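Projet Nullier — rapport d'avancement de juin

Pendant cette période, nous avons tenu 11 ateliers de brassage amateur, avec 186 inscrits au total. Le module sur les levures est terminé. Celui sur l'eau a pris du retard, car les fiches de Clastance sont à traduire. 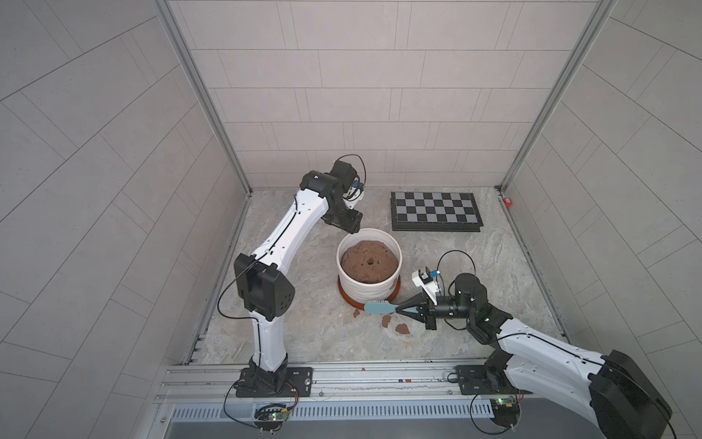
Poste à deux bras, sol clair veiné et parois carrelées.

Sur les sept recettes prévues, trois restent à valider — surtout la bière de seigle, dont la densité finale reste trop haute. Le malt commandé chez Stoltance est livré. Nous demandons votre accord pour reporter le solde du transport sur la session suivante.

Sneha Grewal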